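Fendelard label printer, four months in

I bought the Fendelard in January to replace an Oddsson that had started skipping lines. It cost 164 dollars with one roll of labels in the box. I run a small parts business and print a few hundred labels a week, mostly for shelf stock and outgoing boxes.

Setup was easy. The driver installed on the first try and the printer found the right label size by itself. Print is sharp, even on the narrow stock, and small barcodes scan fine with my old Celtar reader.

The rolls are the weak point. Fendelard's own rolls hold 300 labels and the cover will not close over anything bigger. My old machine took rolls of 455, so I change them more often now — a minor job, but it always comes up in the middle of an order.
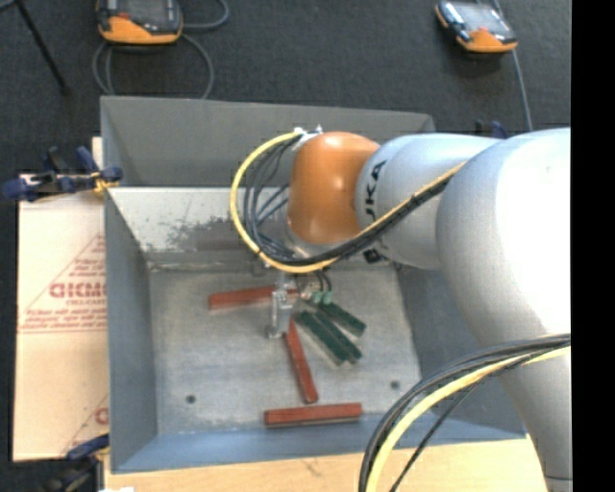

Vusumuzi Ntuli wrote to me that third-party rolls work if the core is the same width, and that he has used them since last year with no jams. I tried a pack. They feed well, though the adhesive is weaker and a few labels lifted at the corners on rough cardboard.

The cutter is loud. The power cord is short, and the status light is on the back where I can't see it.

I would buy it again at this price. If you print long runs, look for something that takes a larger roll.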